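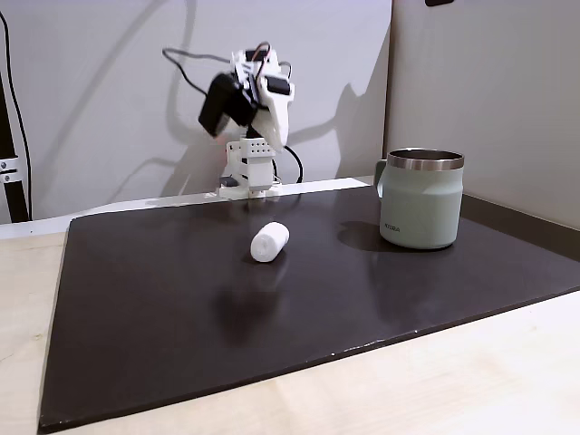
How long does the open day last, and when should I get there?
Doors open at 10 a.m. and the last demonstration starts at 3:30 p.m. A full visit takes most people 2 hours. Mornings are quieter.

Do I need to book?
Only for the hands-on table. The rest of the Closen workshop is walk-in. Last September we had 910 visitors and the hands-on slots were gone by noon, so book early if you want one.

What will I see the robots do?
Mostly small tabletop jobs. A white 3D-printed arm works over a dark board with everyday things on it, such as a mug and a small white item that looks like a marshmallow. The larger Stasiv arms are in the back hall — those run behind a fence.

Will every demonstration work?
No. The arms miss things and drop things. The staff will reset and try again, and you can ask them what went wrong.

Can children come?
Yes, with an adult. Under-eights can watch the hands-on table but can't use the controls.

Can I buy one of the arms?
We don't sell on the day. The Cledum kit is $1,785 and the Ratine kit is $2,865, both ordered through the front office. Printed parts are included — the power supply is not.

Can I take pictures?
Yes, but no flash near the tables, please. It upsets the cameras.

Is there food?
Coffee and tea in the lobby. Drinks stay out there.

Where do I park?
Use the lot behind the building. The front spaces are kept for visitors with a permit.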